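Ticket: Drucker Etikettenraum druckt nur noch jedes zweite Etikett, Balden-Warteschlange hängt
Status: gelöst (unter Vorbehalt)
Priorität: hoch
Standort: Murkbridge, Erdgeschoss
Gemeldet von: Nuanchan Thammasiri
Bearbeiter: Alasdair Imrie
Eröffnet: 11. September 2025

Meldung

Etikettendrucker am Packplatz spinnt seit heute früh. Druckt ein Etikett, dann ein leeres, dann wieder eins. Nach einer Weile steht die ganze Warteschlange in Balden auf "wartet auf Gerät". Aus- und Einschalten hilft kurz. Versand für Dusitz muss heute noch raus, bitte dringend. Rolle ist frisch drin, gleiche Sorte wie immer.

Log

08:40 Ticket übernommen. Remote auf den Druckserver. Warteschlange voll, ältester Auftrag von gestern Abend. Spooler gestoppt, Spool-Ordner geleert, Spooler gestartet. Testseite kommt raus, danach leeres Etikett. Also nicht nur Software.

08:55 Rückfrage an N. Thammasiri: welche Rolle genau, alte Verpackung noch da? Antwort: Karton schon im Altpapier, Aufdruck auf dem Kern sei "der gleiche".

09:10 Treiber geprüft. Etikettenlänge im Treiber passt, Lücke passt. Sensorart stand auf "fortlaufend". Auf "Lücke" zurückgestellt. Wer das umgestellt hat — keine Ahnung, Änderungsprotokoll gibt nichts her. Fehler bleibt, aber seltener.

09:25 Fahre hin. Per Telefon kommen wir nicht weiter.

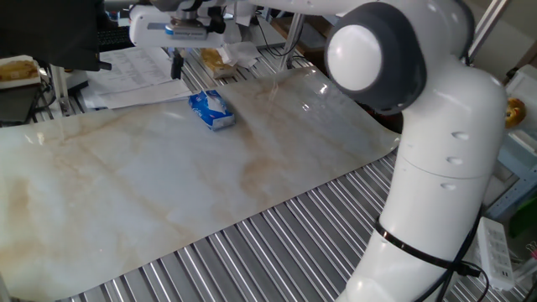 09:50 Vor Ort. Deckel auf, Rolle raus. Rolle saß schief, rechte Führung nicht eingerastet. Neu eingelegt, Führung bis Anschlag. Sensor kalibriert (Vorschubtaste halten bis zweimal blinkt, dann loslassen). Danach fünf Etiketten ohne Leerdruck. Beim sechsten wieder leer.

10:05 Druckkopf und Walze mit Reinigungsstift gemacht. Auf der Walze Kleberreste, ordentlich viel. Lückensensor ebenfalls verklebt, mit Wattestäbchen und Alkohol sauber gemacht, trocknen lassen. Nochmal kalibriert. 7 Testetiketten, alle gut.

10:20 Echte Aufträge aus Balden freigegeben. Erste laufen durch, dann steht die Schlange wieder auf "wartet auf Gerät". Am Drucker selbst kein Fehler, LED grün. Ping auf die Druckeradresse geht, aber mit Aussetzern.

10:35 Netzwerkkabel getauscht. Keine Änderung. Anderen Port am Switch genommen. Keine Änderung.

10:50 Gefunden: zwei Geräte mit der selben IP. Der neue Drucker bei Kristiansen drüben im Nebengebäude hat sich per Hand eingetragen die gleiche Adresse geholt. Hängt am gleichen Netz, war mir nicht bekannt. Das erklärt auch, warum Aus/Ein immer kurz geholfen hat.

11:05 Kristiansen-Drucker auf DHCP gestellt, Reservierung angelegt. ARP-Cache auf dem Druckserver geleert. Ping sauber, 2000 Pakete, keine Verluste.

11:20 Balden neu verbunden, Schlange läuft ab. Dusitz-Etiketten gedruckt, N. Thammasiri hat sie geprüft und abgezeichnet. Barcode mit dem Handscanner gegengelesen, ok.

Was gemacht wurde, kurz

1. Spooler geleert, Sensorart im Treiber von "fortlaufend" auf "Lücke".
2. Rolle neu eingelegt, Führung eingerastet, Walze, Druckkopf und Sensor gereinigt.
3. Sensor zweimal kalibriert, das zweite Mal nach der Reinigung. Das erste Mal kann man sich bei verklebtem Sensor sparen.

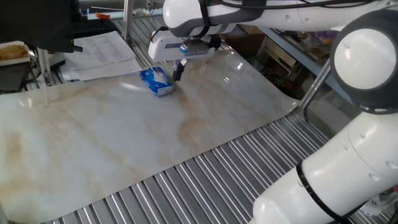 4. IP-Konflikt behoben, Reservierung für beide Drucker eingetragen.
5. Warteschlange in Balden neu verbunden.

Offen

Aufkleber mit der neuen Adresse am Kristiansen-Drucker fehlt noch, mach ich beim nächsten Mal.
Treibereinstellungen für normale Benutzer sperren. Muss ich erst nachsehen, wie das in der Balden-Version geht, die wir haben.
Reinigungsstifte nachbestellen, waren die letzten 2.
Firmware am Etikettendrucker ist alt. Nicht heute angefasst, erst im Oktober wenn weniger Versand ist.

Kommentar N. Thammasiri, 13:15

Läuft bisher. Ein leeres Etikett nach dem Rollenwechsel, sonst nichts. Ist das normal?

Kommentar A. Imrie, 13:30

Ja, eins nach dem Wechsel ist normal, der sucht da die Lücke. Wenn es mehr werden: Deckel auf, Führung prüfen, Vorschub einmal drücken. Bitte nicht aus- und einschalten, sonst seh ich im Log nichts mehr. Und falls wieder "wartet auf Gerät" kommt gleich anrufen — nicht erst abends.

Ticket bleibt bis morgen auf "unter Vorbehalt", dann mach ich zu wenn nichts mehr komt.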